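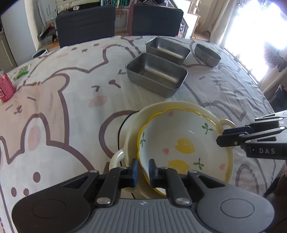 Gripper pinching the near rim of the lemon bowl, second one coming in from the right.

Forum > Manipulation hardware > Grippers and end effectors
Thread: Hand-held grippers on glazed ceramic, blue tips vs. bare fingers

kturn_bench
Posted December 14, 2020

I've been comparing fingertips on the hand-held two-finger grippers and want to check my method before I go further. The task is lifting a small scalloped bowl out of a bigger two-handled dish and setting it down on the cloth. One gripper pinches the near rim, the second one helps if needed.

So far I have 90 lifts with the blue tips and 46 with bare fingers. Blue tips dropped or slid on 4 of the 90. Bare fingers slid on 11 of the 46. Same bowl, same table, same two people.

The scalloped rim is the hard part. If the fingers land on a high point of the wave they hold. If they land in a dip the bowl rotates and the far side comes up first. Has anyone else run into this with wavy edges?

Heikki Turunen

marl_orchard
Why are the two counts so different? I wouldn't compare 90 with 46 unless you know the grasp positions were spread the same way in both sets. If most of the bare-finger lifts landed in dips you're measuring the rim and calling it the tip.

kturn_bench
The bare set is smaller because we ran out of time. Positions were free choice, so no, I can't say they match.

marl_orchard
Then mark the rim. Put small bits of tape on the outside at three high points and three dips, and go around in order. Do it for both tips.

Lehtinen_K
I'd go the other way and leave it free choice. The point of a hand-held gripper is that a person picks the grasp. Once you tape the rim you get a test of a tip in a fixture, and you could do that on a bench with a force gauge and be done before lunch.

We did both at Lillstead in October. The bench ranking and the free-choice ranking came out different. The softest tip won on the bench and came in third when people chose for themselves, mainly because it folded over when they came in at an angle.

Kalevi

marl_orchard
Did you keep the angle data?

Lehtinen_K
For the bench runs, yes. For free choice only video, and we never went back through it. I know.

tinplate9
What is the bowl sitting in when you lift it? I had a lot of trouble with nested dishes. The outer one moves with the inner one and you log a good lift when you've really picked up both for a second. I ended up adding a separate column for "outer dish moved."

kturn_bench
It sits in the outer dish for the first part. I hadn't logged that, good idea. I've also started doing the large bowl with two grippers, one on each wall, one finger inside and one outside.
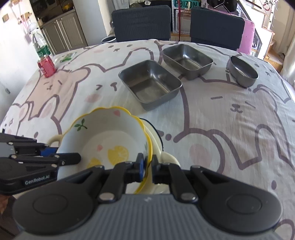

With two it's a different problem. The lift itself should be easy, but the two people have to close at the same time. If one closes early the bowl gets pulled over to that side and the other gripper ends up with a finger on the glaze where it wanted to straddle the wall. We tried counting out loud. That helped some. I'd like to know if anyone does it with one person holding both.

tinplate9
One person, both hands, every time. I tried two operators for a week and threw most of it out. The weight gets tiring though. I stop at 105 lifts and take a real break.

marl_orchard
Disagree on throwing it out. If the two-person lifts fail in a consistent way, that's worth keeping.

tinplate9
They didn't fail in a consistent way. That was the problem.

dunmore_rig
Has anyone tried the Cavent sleeves? They slide over the finger and they're thicker than most. I used them on glass and on an Aaltonen arm, never on a hand-held one. Grip was good. They pick up lint from a tablecloth and then grip is not good.

Lehtinen_K
We had Cavent sleeves on the list. Lint was our complaint too. Wiping every 20 lifts fixed it, but you have to remember to write down when you wiped.

marl_orchard
Heikki, what about the metal pans? Thin rolled lip, no glaze, no wave. I'd run those first to get a baseline for each tip.

kturn_bench
They're next. I started with ceramic because it was what I expected to go wrong.

Plan for now: tape the rim for one set, leave it free for another, equal counts in both, add the outer dish column. Kalevi, if you can find the Lillstead bench sheet I'd like to see how you scored a partial slip.

Lehtinen_K
Anything over a finger width counted as a slip. I'll look for the sheet. It may be on the old Trelodance drive, and that one takes a while to start.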